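Grendberg Boxing and MMA is hiring a part-time corner assistant for its amateur fight nights. The job is open from November and runs through the spring season.

You will work with head coach Zhiqiang Yin, wrap hands, carry the bucket and keep time during warmups. Expect five shows, each with up to 50 bouts on the card across two days.
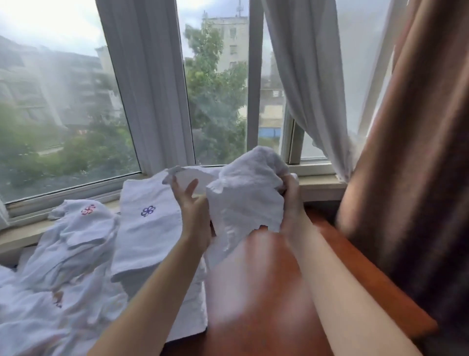

Pay is $252 per show, plus gas money for events outside town. Applicants must be 18 or older, able to lift 60 pounds and free on weekends. Corner experience helps, but we will train the right person.

Apply at the front desk of the Vendine Street gym by November 9, 2018. Bring a resume and one reference.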